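Handout 6: Perception for cloth, and what your planner is allowed to assume
Wed 14 May

Read this before the lab. It picks up where the state estimation handout stopped, with the claim that you can always get a usable state if you add enough sensors. I said then that I didn't believe it, and laundry is my reason.

1. The problem with the word "state"

For a rigid block, state is six numbers and a name. You can be wrong about the numbers, but you know which numbers you are wrong about. A shirt has no such list. People will offer you one anyway: a mesh with 1473 vertices, a set of keypoints, a latent vector that somebody promises is meaningful. Ask each time how it would be checked. If the only check is that the downstream policy scored well, you have learned something about the policy and very little about the representation.

The Curus stack we use in this course has a cloth module. It takes wrist and head images and returns a mesh with a confidence value. The confidence is a single number for the whole garment. I want you to be suspicious of that before you write a line of code.

2. Near view, far view 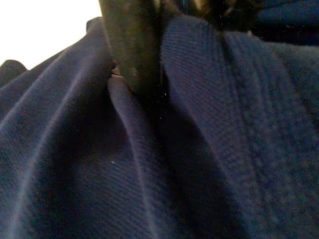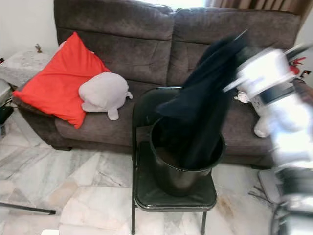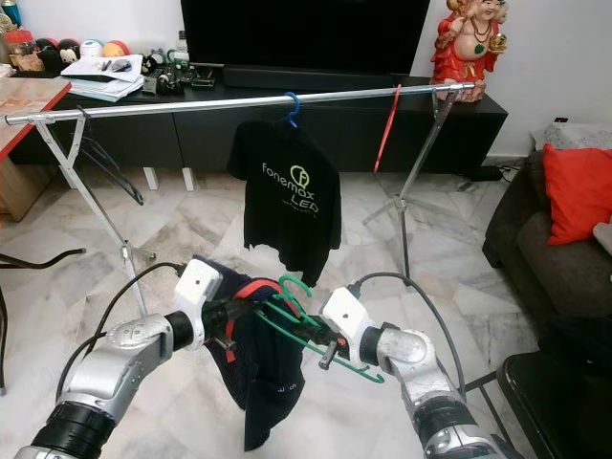
Fusing a wrist view with a head view is usually sold as a calibration exercise: get the extrinsics right and the two pictures will agree. I think calibration is the easy part. Look at the first picture, from the wrist. You get the weave, a seam band, even specks of lint, and from that view alone you could not say which part of the garment the finger has reached. A local crease detector will be happy with it. A garment-level planner should refuse to move. The third picture, from the head, has the opposite character: the hanger, the red trim and the two grippers are all easy to find, but the fine ridges that a grasp depends on are not available at that distance. The second is the awkward one. The cloth over the bucket is smeared by motion and so is the arm, and any module that returns a sharp mesh for that instant is giving you its prior.

So the question for fusion is which view gets a veto, and when. The default Curus weighting never gives one to either. It averages. I have yet to see an argument for averaging a texture patch with a silhouette.

3. Color as a crutch

Segmenting a dark garment against pale stone is not an achievement. Thresholding does it. Segmenting the same garment where it passes in front of a brown sofa, a black chair back or a black bucket is much closer to the actual task, and this is where the scores in section 4 of the Gradton report go quiet. They give one number for all backgrounds. When you write up your own results, split them by background, and report the worst group first.

A second caution on the same subject. In the third picture a learned detector may well lock on to the trim, and it will look very clever until you hand it a garment without any. Try it with the trim masked out - if the estimate collapses, say so in the write-up.

4. What the planner may assume

For the lab, your planner may assume the following and nothing more:

Gripper poses are known from the joint encoders.
Contact is reported, but contact with what is not.
Images arrive with a delay, and you must measure the delay yourself.
The mesh from the cloth module may be wrong in topology as well as in position.

That last point catches most groups. A sleeve folded under the body is a different object to a planner that reasons about free edges, and the module will not flag it. Last November two groups spent a whole session tuning gains when the mesh had joined a sleeve to a hem.

5. Lab task

Use the Campos recordings, set 206. Take 200 frames at random, and do not throw away the blurred ones. For each frame, have your code output one of three decisions: act, wait, or look again. Then label the same frames by hand before you look at what the code said. I am less interested in agreement than in the frames where your code said act and you would have waited.

Do not retrain the cloth module. If you think it needs retraining, write down what evidence would change your mind.

Reading: the Rurnenwood notes on deformable tracking, chapter 2. The derivation is sound. The experiments use a white towel on a black table, so read them with section 3 of this handout beside you.

Bring your hand labels to the lab on paper.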